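Knee pads, then

Mon 22 January

I've put off writing this one because a whole post on knee pads felt a bit much even for me, but three of you have now asked what I wear for floor work, so you've brought it on yourselves.

A bit of background first. I spent most of December on my knees in the back bedroom, pulling up carpet grippers and filling the gaps between the boards, and by the second weekend I was going down the stairs sideways like a crab. I'd been using a folded bath towel. Before that it was a foam gardening mat, which was fine until I had to move, and on a floor you move every two minutes. So I gave in and bought proper ones. Then I bought another pair, because I'd got the first lot wrong (of course I had).

The first pair were the Drekau strap-ons, the ones with the hard plastic cap. Loads of people love them and I can see why if you're on gravel or a roof or something. On bare boards they skated about all over the place, and I was worried about the finish too, as I'd only just oiled the half by the window. The straps sit right in the crease behind your knee as well. After an hour I had two red lines and a very bad temper. 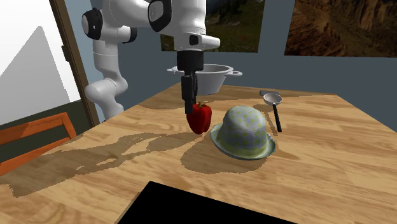 Should you go for hard caps or soft ones?

Soft ones for indoor floors, in my view, and hard ones for rough ground outside. A soft face grips the boards, won't scratch them and makes a lot less noise if there's somebody trying to watch telly downstairs.

The second pair are the Jitura gel ones and I've been really happy with them! They've got a wide stretchy strap that goes above the knee and a narrower one below, so there's nothing digging in at the back. You look ridiculous, but you looked ridiculous with the towel. The gel is thicker in the middle than at the sides and it took me a couple of days to stop noticing it, after which I forgot I had them on and answered the door to the postman in them. Twice.

My one moan is the fastening. It's hook and loop, and it collects every bit of fluff and sawdust going. I pick mine clean with an old toothbrush on a Sunday night while the tea's in the oven, and that keeps them sticking. If I leave it a fortnight the bottom strap starts pinging off when I stand up.

I should mention work trousers with pad pockets too, as that's what my brother-in-law swears by. I borrowed his Ekano pair for an afternoon and the pads ended up halfway down my shins, but he's got a good four inches on me so that's hardly a fair test. If you can find some that fit your actual legs, I think they'd be lovely. You put them on in the morning and that's that. Just try kneeling in them in the shop before you pay, and never mind who's looking.

The Tran inserts, the slab type that you cut to shape, are what he had in the pockets. Nice and firm, and they'd gone a bit flat on the left side where he leans. I've since noticed I lean to the left too. 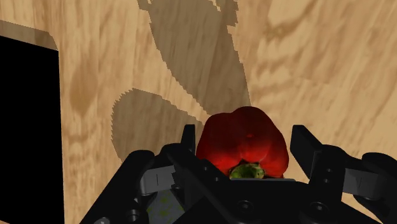 How do you know when a pair needs replacing?

Press your thumb hard into the middle and see if it springs back. If it stays dented, or you can feel the floor through it when you kneel, it's time for new ones, however tidy the outside looks.

Washing: I do mine by hand in the sink with a squirt of washing-up liquid, then hang them over the bath by the top strap. Please don't put gel ones on the radiator. I did it with a pair of insoles years ago and the smell was with us till spring.

Oh, and wear them over trousers. I tried the Jituras on bare legs during that mild spell and they rubbed horribly behind the knee. Old leggings are perfect, and jeans are all right provided you smooth the seam round to the side before you do the straps up.

I've still got the landing to do, plus the awkward bit under the airing cupboard where I can't kneel at all and have to sort of lie on one hip. If anyone's found a hip pad that doesn't slide round to the back, please leave me a comment. The Drekaus are going to my sister for her allotment path, and she's already asked whether they come in green.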